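Part 2: Setting up the stacking square

I've set this game up on so many tables that I can do it half asleep now, but the first time took me most of a Wednesday evening, so let me save you the trouble. You'll need the Melitz block bag, a roll of black tape and a flat table. Scuffs and little holes in the top are fine!

1. Wipe the table down. Crumbs under a block will tip a tall stack — ask me how I know.

2. Tape out your square. Leave plenty of bare table inside the lines, so the bottom block can sit in there without touching the tape.

3. Press the corners flat with your thumbnail. I overlap mine a little and trim the ends.

4. Put the red block down first, inside the square.

5. Add yellow, then green on top. Line up the faces by eye, from the front and then from one side. 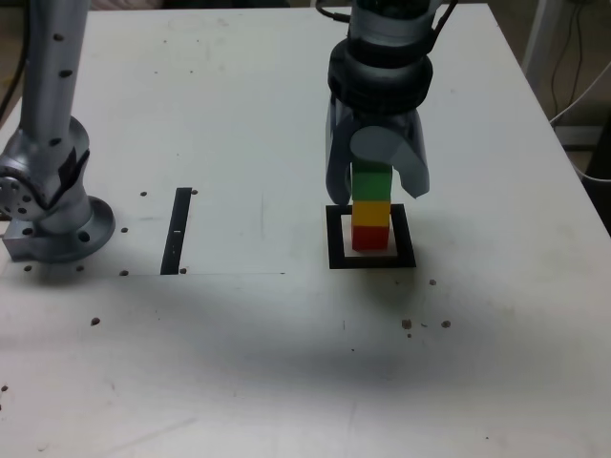
Can I use a different color order?
Any order works, as long as everybody playing agrees on it before the first block goes down. The score cards are printed for red, yellow, green from the bottom up, so you'd have to make your own.

6. Check the stack from table height. If a block sticks out, lift it and set it back down (nudging it sideways usually drags the one underneath along with it).

Note: Hajnalka Dobos wrote in to say she plays with 12 blocks and four squares. Great fun, but start with one square and get used to it.

Caution: Don't leave the tape on a painted or varnished top for more than 2 days. I did that on my old Trement table and spent a whole morning rubbing off the glue.

When you're done, peel the tape back slowly, low against the table, and put the blocks back in the bag. Scoring is in Part 3.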